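About Paltell

Paltell makes software that helps small offices keep their Windows computers up to date. We started in Pelbridge with two people and one customer, a print shop that had put off an operating system upgrade for so long that its accounting package would no longer install. Most of our customers still come to us with some version of that problem.

What we do

Our main product is Bateck, an update and settings manager for offices with between five and 300 computers. It runs as a background service on each machine and reports to a console you open in a web browser. From the console you can see which version of the operating system each computer is running, which updates are waiting, which ones failed and what error code they left behind. You can hold an update back, approve it for a few machines first, or set a time of day for restarts so that people don't lose work at 10 a.m.

Bateck also keeps a record of settings. If an update resets a default printer, changes a display scaling value or turns a startup program back on, the console lists the change and lets you put the old value back on one machine or all of them. This was the feature our first customers asked for most, and it is still the one we get the most mail about.

We do not sell antivirus software or hardware, and we do not resell other companies' licenses. If you need those, your regular supplier is the right place to go.

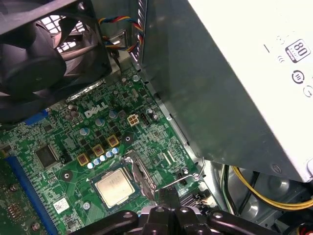
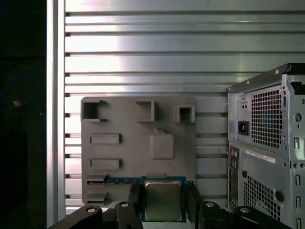 Computer parts up close: a power supply and case fan (first picture), a desktop processor (second picture).

How we work

Each release of Bateck goes through a set of 102 checks before it reaches customers. They cover installing, upgrading from the two previous versions, removing the program cleanly, and running on machines with low disk space or a slow connection. When a customer reports a fault that the checks missed, we write a new check for it and retire an old one if it no longer applies.

We put out a major release each January and smaller ones when they are ready. Release notes are written in plain English and list known problems at the top. Older versions get fixes for two years after they are replaced.

Support is handled by the same people who write the software. Email is the best way to reach us, and a phone line is open to customers on the office plan. We answer in the order messages come in, except when a computer can't start, in which case please put "won't start" in the subject line and we will take it first.

Our history

Bateck began as a set of scripts written for the print shop. The first packaged version had no console at all and sent its reports by email. The console came later, after we merged with Dumitrescu, a small firm that had been building inventory tools for school computer labs. The Dumitrescu name is no longer used on new products, but customers with an existing lab license can keep using it and can move to Bateck at no charge.

Paltell is privately owned and has no outside investors. Our office is still in Pelbridge, upstairs from our original one.

Your data

The console stores computer names, version numbers, update results and the settings you choose to track. It does not read documents, mail or browsing history. You can export everything as a spreadsheet from the Account page, and closing an account deletes the stored records.

Contact

Sales and support questions can be sent through the form on the Contact page. Visits to the Pelbridge office are by appointment.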